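Speaker notes: A shared-workshop build for table setting
Otemmont Community Workshop, members' evening in May
Speaker: Mercedes Huamán
Length: 25 minutes, questions afterwards

Slide 1. Opening
Welcome members and guests. Thank Osvaldo Orlandini for the use of the meeting room. State that the talk covers the build from the first parts order to the present, and that the drawings will be placed on the workshop shelf for anyone who wishes to copy them.

Slide 2. What was proposed
The project was approved as a pair of hand-held grippers with which a person can carry out a simple household task. The task chosen was the laying of one place at a table. Later, two arms of our own making are to repeat the same movements. The arms are the responsibility of Evaristo Amato and are not covered this evening.

Pause here. Members who attended the spring meeting will remember that the first proposal was for a machine to sort screws. Explain briefly that the screw sorter was withdrawn on grounds of cost.

Slide 3. The grippers
Each gripper is held in one hand and connected by a cable. The cable was preferred to a battery to keep the weight in the hand low. The jaws went through several versions. The early ones closed well on a plate rim but allowed cutlery handles to turn, and Aldo Melis recut the inner faces with a shallow groove. 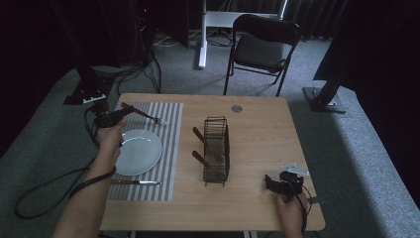

Cutlery has proved harder than crockery. A knife lying flat offers very little for the jaws to hold, and the approach must be made low and slowly. A fork is somewhat easier if it is taken by the handle. Our present practice is to begin again from the start whenever an item slips, so that no record contains a half-completed movement.

Slide 4. Records to date
We hold 132 complete runs. A further 70 were set aside, most of them from the first fortnight, when the clock on one gripper ran behind the other. Evaristo Caruso has since corrected the fault. Do not go into the timing code unless asked; it is on the spare slide.

Slide 5. Workshop rules
Remind members of the following.
Cables are to be kept clear of the walkway.
The grippers are to be returned to locker 1011 at the end of each booking.
Any change to the jaws must be entered in the build book with the member's initials.

Slide 6. Next stage
The grooved jaws will be tried on spoons and on a drinking cup. The mounting plates for the arms are to be cut once the bench drill is back in service. Members wishing to take part should give their names to Aldo Melis before leaving.

Take questions. The room must be cleared by 9 p.m.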